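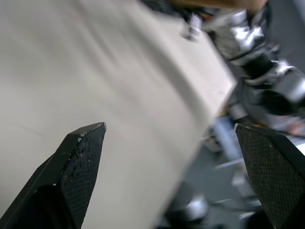
DIKEL, 13 October 2026

The first thing I did with the Brokurel was pinch my own thumb. On purpose, I should say, with the grip force turned way down and Tormod Öberg from Gumum standing next to me with one hand near the stop button. I wanted to know what the fingers felt like. They feel like a very firm handshake from somebody wearing sandpaper.

That sandpaper feel comes from the pads. The inside of each finger has a fine diamond pattern, like the grip on a good screwdriver, and on the pair I spent the most time with it was already worn and chipped near the tip. I asked Tormod how long a set lasts and he said it depends on what you're picking up, and then he said it again when I asked a different way. Gumum sells the pads separately. Budget for them!

So, the basics. The Brokurel is a two-arm kit you rent by the month. You get the pair of arms, two black grippers with a little orange detail on the side, a camera for each wrist and a software package called Cheng that does the learning part. You bring the table. The rent is $915 a month, setup visit included, and the shortest contract Gumum will sign is seven months. If that sounds like a lot, well, it is a lot, and I'll come back to it.

I had been hearing about the kit since September from a friend who runs a small framing business and is always looking for a way to stop doing the boring parts by hand. She has tried two other rental arms. One of them she sent back in the box it came in, still half wrapped, after she read the manual. So when Gumum offered me a couple of days at their demo space in Dikel, I wrote to her first and asked what I should try. Her answer was one line: flat dark things on a dark background, please, and not on some fancy black-box test stand.

Good request, because that's the kind of thing that makes robots miserable. Cameras love a red block on a white table. They don't love charcoal on charcoal. Tormod didn't blink. He set out a wood-edged board with a dark gray inside and some small dark pieces to go on it, slid it into the middle of the front table and told me to pull up a chair.

You teach the Brokurel by doing the job through it. There's a pair of handles, you move them, the arms copy you, and Cheng records the whole thing. After enough repeats you let go and it tries by itself. My first attempts were awful. My hands know perfectly well how hard to press on a flat little piece of something, and it took me most of a morning to stop expecting the robot's hands to know it too. You get no feel back through the handles at all. You watch, you guess, you lower it a hair more, you overshoot and shove the whole board sideways. Tormod, very kindly, kept putting it back.
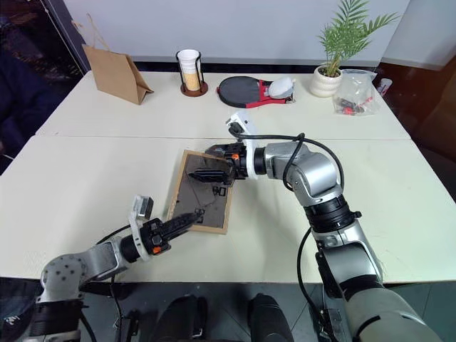 What got me through was learning to use the left arm as a helper. I'm right-handed and I had been leaving the left one parked, the way you let your other hand dangle when you're using a mouse. Tormod suggested closing the left fingers all the way and treating them like the end of a stick. Closed up, they come to a long narrow point, and a long narrow point is great for keeping the near edge of something from wandering off while the right hand works up top. Once I had that in my head I sped up a lot. I also started leaning in my chair as if that would help, and I have a sore shoulder to show for it.

I liked the wrist cameras more than I expected. They sit up on white brackets and in a tight spot they show you things you just can't see from where you're sitting. The downside is that everything swings around when the arm swings around, and if you move quickly the picture smears. I got a little seasick on day one and learned to glance at the wrist views only when I had slowed down. Cheng wants them on all the time while it records, so you can't switch them off to save your stomach, but you can turn the monitor away from you, and I did.

Now the cables. I have feelings about the cables! Black ones run in loops along the outside of both arms, and for a kit at this price I'd like to see them tucked inside. One on the left likes to lie right across the tabletop. I never snagged it, but I thought about snagging it every single time I reached over that way, and thinking about it made me slower. Tormod told me a clip set is on the way. I've heard that about a lot of clip sets.

The other thing I kept bumping into was my own idea of tidy. I figured a robot needs a bare table, so I offered to clear the stuff along the back, the paper bag and the potted palm and the cups in their wire holder. Tormod asked me to leave it. Gumum's advice to customers is to train with the normal clutter in place and shift it a bit from day to day, so that Cheng doesn't decide the plant is part of the job. I can't tell you how much difference it makes. I can tell you it made the whole thing feel a lot less like a lab, and I'd rather work next to a palm than next to a safety cage.

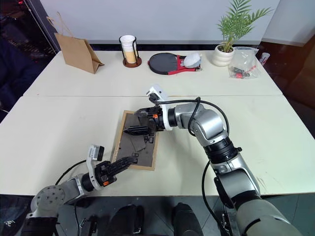 By the second afternoon I had logged 333 runs, good and bad, and that's when we let go of the handles. I won't oversell it. The arms moved in a slow, slightly fussy way that was embarrassingly close to the way I had been moving (that little stop before every grab? mine). Some pieces went where I wanted them and some got nudged into a corner, where the right gripper went hunting for them with no luck. When a piece lay flat with another one over its edge, it tended to take the wrong one or both. Tormod says overlap is the hardest part and that customers with a similar job usually record for more than 11 hours before they trust it with anything. I had done a good deal less than that.

I called my friend that evening and she asked the only question she cared about, whether it would beat her doing it herself. On speed, no, and I don't think it's close. On a task she does for hours and hates, where slow is fine as long as it keeps going while she cuts glass in the next room, maybe. She went quiet and I could hear her doing the math on seven months.

A few small notes for anyone thinking of signing. Ask for the second set of pads up front. Put your chair where you can see the gripper tips without leaning, and try that before the setup visit is over, while there's still a person there to move things for you. The arms come in silver and black and show every fingerprint. Cheng's labels for your recordings are easy to mess up, so name them as you go; I had a long list of runs called "test" and one called "test good??" and I still don't know which one that was.

And get the deep table, or push two together the way Gumum does. The arms have more reach than you'd guess from the floor plan in the brochure, and their elbows swing out wider than mine do. My friend is measuring her back room this week. She wants to know if the handles come in a smaller size, and I've passed that along to Tormod.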